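The decluttering industry would like my weekend

April 2020

My inbox has decided that I have time on my hands. I've received more advice on tidying in the past few weeks than in the ten years before that, nearly all of it from companies I once bought a lamp or a shower curtain from. They are "here for me." They would like me to go through my drawers.

I'm not against going through drawers. I have a few that could use it. What I don't believe is the rest of the pitch, the part where an orderly closet makes me sleep better, argue less and find out what I want out of life.

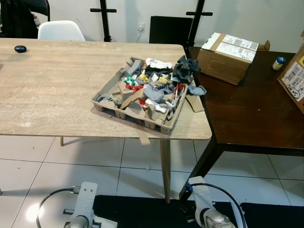
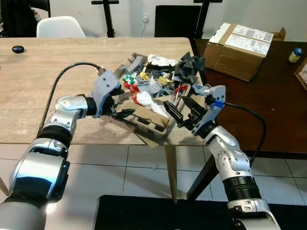
The claim that set me off came in a newsletter from Stonder, who sell a home organizing course. The average home, they say, contains 900 things its owner doesn't need. I read that twice looking for the source. There wasn't one. Whose average home? Is a box of staples one thing or a thousand? Who decided what the owner needs, and did they ask the owner? A figure like that sounds like somebody did research, and by the time you wonder whether anybody did, you're already looking at the kitchen shelf and feeling bad about the fondue set.

The course costs $80. It comes in 4 modules, and the first is free, so I did it. It was a video of a very calm woman opening a linen closet, followed by a worksheet. The worksheet asked me to write down how my home makes me feel. I wrote "indoors." Then there was a button for buying the other three.

I had a look at the competition too. Skaltik is an app where you photograph your belongings and give each one a score, and anything with a low score goes on a list to be gotten rid of. I scored eleven things on one bookshelf before I noticed that I was giving high marks to whatever was easy to photograph. Also, I now had a list, and the things were still on the shelf. As far as I can tell the app's main achievement is to make you own a second, digital copy of your junk.

Then there's Besach, which I'd call a container company, although their site says "home calm specialists." They sell nice boxes. I'll admit I wanted the boxes. But look at what's being sold here: the cure for owning too much is a set of matching things to put it in. I filled a cart, just to see what it would take to do my apartment the way it's done on their front page, and got to $300 before I'd left the bathroom. I closed the tab. They've written to me since to say that I left something behind.

My own experience with clearing out is not a great advertisement for it. When I moved into this place I threw away a lot, following a book that was going around at the time. I put out a perfectly good hand mixer, a winter coat, most of my cables and a tin of odd screws that had been my father's. I felt terrific for maybe two days. Then I bought a hand mixer. The coat I replaced that winter with a worse one. The cables I've been buying back one at a time, and in March, when I suddenly had to set up a desk in the bedroom, I would have paid real money for that bag of cables.

The screws I just miss.

People who like this stuff tell me I did it wrong, that I rushed, that I should have gone by category and not by room. Could be. I notice, though, that every system has this exit built in. If you feel better, the system worked. If you don't, you skipped a step, and there's a longer version available. I've had diets explained to me the same way.

And I keep coming back to who all this is for. The before-and-after homes belong to people who can count on buying a thing again if they turn out to need it. My grandmother kept string, jars and wrapping paper, ironed flat, and I don't think it was because she'd never been asked how her pantry made her feel. She'd been short of things once. Right now, with half the shelves at the store empty of flour, the woman's pantry looks pretty sensible to me.

So here is where I've landed for the moment. I did one drawer, the one in the hall, mostly because it wouldn't close. It took twenty minutes. I threw out some dead batteries and the manual for a phone I no longer have, and found the spare key to the bike lock. The drawer closes now. I don't feel any different about my life.

I've unsubscribed from Stonder and Besach. Kingi, who I'm fairly sure I only ever bought a doormat from, wrote this morning with seven ideas for my spice rack, and I can't find the unsubscribe link anywhere in the thing.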